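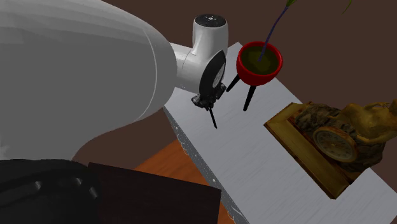 Chapter 4. Cleaning and sealing the surface

The Trindulik sealer is a clear liquid for table tops, shelves and counters made of wood or stone. Before you open the can, please read this chapter to the end, because some steps can not be stopped in the middle. The work is easier on a long piece than on a square one, as you can walk beside it and keep the wet edge in front of you. A white top with a faint pale gray streak, like the long table in the picture, needs more attention than a dark one: the sealer is almost invisible on it, and you must look for dry places from a low angle, against the light. If your top is dark, you can skip step 6.

What you need

Trindulik sealer, can of 700 ml
Climemetti cleaner, or another cleaner without wax
A short-hair roller and a flat tray
Two cotton cloths, washed before
A lamp which can stand on the floor
Gloves

One can is enough for two coats on a normal dining table. For the ordering of a second can, use part number 1106. The small can has part number 305 and contains the same liquid.

Preparing the surface

1. Remove everything from the top. Also remove felt pads and stickers, and the glue which stays under them.

2. Wash with the cleaner and warm water. Use only a little water – the joints must not become full.

3. Wipe with the first cloth and let the top dry for one night. Stone can need longer in winter. In our workshop in Espinoza we wait two nights in February.

4. Pass your hand over the whole top. If you feel a rough place, wash this place again.

Caution: Do not use cleaners with vinegar or lemon on stone. The damage is permanent and the sealer will not hide it.

First coat

5. Stir the can slowly with a flat stick. Do not shake it. Bubbles will stay in the liquid and you will find them later on the table.

6. Put the lamp on the floor at the far end, so that the light goes along the surface.

7. Fill the tray to the line and roll from one short side to the other. Each new strip goes a little over the strip before.

8. Look for places without shine. Correct them immediately. After ten minutes do not touch the coat any more, even if you see a mistake.

Note: A hair or a small insect in the wet coat can be left there. It is removed with the sanding before the second coat.

Second coat

9. Wait until the next day. Sand very lightly by hand with the gray pad from the Clultomon set and take away the dust with the second cloth.

10. Repeat steps 5 to 8, but roll in the other direction.

11. Keep the windows a little open – strong wind is not good, it brings dust.

The table can carry light things after one day and hot plates after one week. Cloths with sealer can start to burn by themselves when they are folded. Spread them flat outside until they are hard, then throw them away.

Text of this chapter revised 26 June 2018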